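The Long Way to a Glass of Water

September 23, 2018

The town of Clurnham has 377 water customers and one well it can count on. The second well, on the Gramwood road, was shut down in June after the pump failed and the water came up brown. It had been drilled deeper twice before that. The town council voted to stop putting money into it.

Most people who live in cities never think about where their water comes from. In a small system like Clurnham's, people think about it a good deal. They know which streets lose pressure first when everyone waters their tomatoes. They know the sound the pipes make after a main break, and they run the bathtub for a few minutes before they do a load of whites.

The water main under Center Street is cast iron, and parts of it are older than anyone now living in town. Iron pipe of that age builds up a crust on the inside. A pipe that started out six inches across may have an opening of four. When a valve is closed for repairs the flow changes direction, the crust breaks up, and for a day or two the water looks like weak tea.
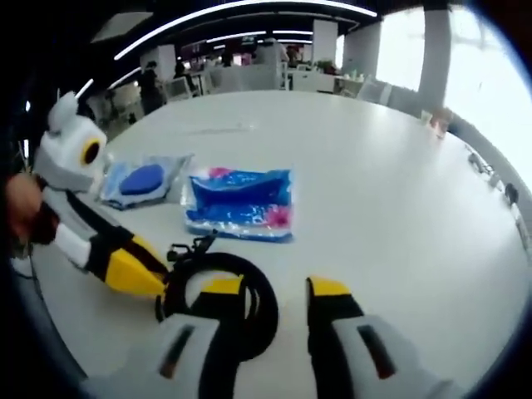

Replacing the main would cost more than the town takes in from water bills in several years. A grant would cover part of it. The application has to be prepared by an engineer, and the engineer has to be paid whether the grant comes through or not. Clurnham applied once and was turned down. The reason given was that its rates were too low, which came as news to people who had just seen their bills go up.

The neighboring town of Semple took another route. It closed its own wells and now buys water from Ciseck, a city with a river intake and a modern plant. The connecting line took two summers to build. Semple's water is clear and the pressure is steady, but some residents say it tastes of chlorine, and the price is set by a board in Ciseck on which Semple has no seat.

That last point comes up at every meeting in Clurnham. Older residents remember when the school was merged with the one in Ciseck, and they don't care to hand over anything else. Younger families tend to be less bothered by it. They have babies to bathe and formula to mix, and they want water they don't have to look at first.
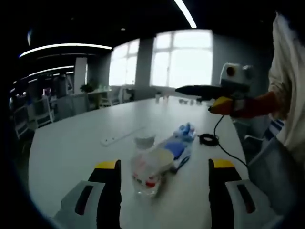
The town does its testing the way the state asks. Samples are taken at the wellhead and at taps in several houses, packed in a cooler, and driven to the lab the same morning. The results are posted in the post office. They have been within the limits for everything on the list. Iron and manganese are a matter of color and taste at these levels, and the limits for them are only recommendations.

A good many households drink bottled water anyway. The store at the Gramwood turnoff stacks cases of it by the door. Over a year, a family that buys two cases a week will spend far more on it than on the whole water bill, and the money does nothing for the pipes.
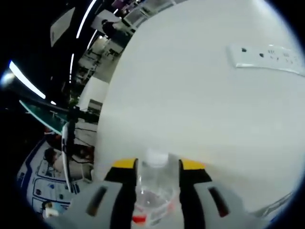
There is a middle course. A filter at the remaining well would take out most of the iron before it reached the main. The old crust would still be there, but it would stop growing, and the crew could flush the lines one section at a time, starting from the well and working out. A new backup well could wait until the first loan was paid down.

The council plans to put the choice to customers this winter: the filter, the line to Ciseck, or another try at the grant. Ballots will go out with the water bills. Renters who pay their own bills will get one too, after some argument on that point. In the meantime, the hydrants on Center Street will be flushed at night, and anyone with laundry to do is asked to run the cold tap first.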